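Wednesday, a bit after 4

Okay, dye notebook again. I skipped a week and now I'm paying for it, trying to remember what went into which pot.

The madder bath is on its second round and it's still giving! I really thought it was spent after the first lot of yarn came out that deep brick color, but I tossed in two of the thin skeins (the Witow wool, single ply, the one that pills if you look at it wrong) and they went a soft coral that I like better than the first batch. Kept it on low for 40 minutes, then killed the heat and left the skeins sitting in there while I ate lunch. Next time I want to leave one in overnight and pull the other at lunch and see if there's a real difference or if I'm kidding myself.

Recipe, for whoever picks this up after me:

- madder, chopped root, soaked 24 hours in tap water
- alum on the wool first, usual amount, see the card taped inside the cabinet door
- a pinch of chalk (our water is soft, and without it everything leans orange)
- low heat, never a boil, it goes brown on you FAST

Sudheer thinks the chalk does nothing. Sudheer also uses well water, so of course he thinks that. I told him to bring a jug in and we'll do the same skein in both. He said fine, so it's going on the list.

The weld was a letdown. Lot 2887 from Sellia, and it came out a pale, kind of sickly yellow where the last lot was practically glowing. Same weight, same pot, same mordant. It might be old stock, or it might have been cut late in the season, I don't know. I wrote to them and asked when it was harvested. I'm not throwing it out yet, it could still be okay as a base under indigo if I want a gray-green. (Do I want a gray-green? Subbarao does, he's been after one for that blanket since June.)

Indigo vat: flower on top looks good, coppery, smells the way it should, meaning awful. Fed it a little lime and fructose this morning. Did 7 quick dips on the cotton tape and cut a piece off after each one, and they're pinned on the board in order. The jump between the second and third is huge and then it just creeps along. I'd stop at five for anything we're selling.

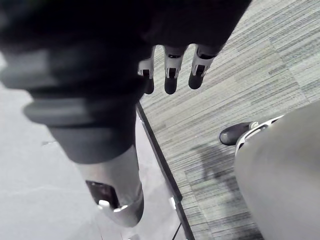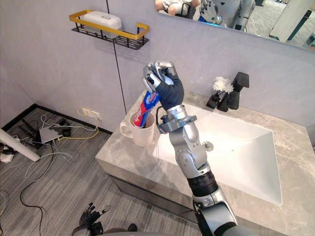
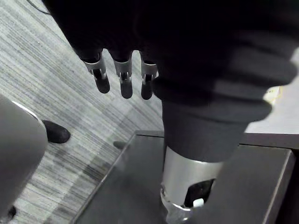 Back to the cotton tape, I forgot to say that I rinsed the pieces in plain water and then a splash of vinegar, and the vinegar ones seem a touch brighter. Could be the light over by the board, it's terrible after three. I'll look again in the morning before I get excited.

Also the Nigam scale is drifting. It read two grams heavy on the little brass weight, then dead on, then heavy again. I swapped the battery and it behaved for the rest of the day, but weigh anything small twice, please, especially the cochineal, that stuff costs too much to guess at.

To do:

- strain madder, save the root, dry it on the rack
- Subbarao's gray-green test, weld first and then two dips
- order more alum, Mekivell if they have it
- well water vs. tap, once Sudheer remembers the jug
- label the jars!! There are three brown liquids on the bottom shelf and I can only vouch for one of them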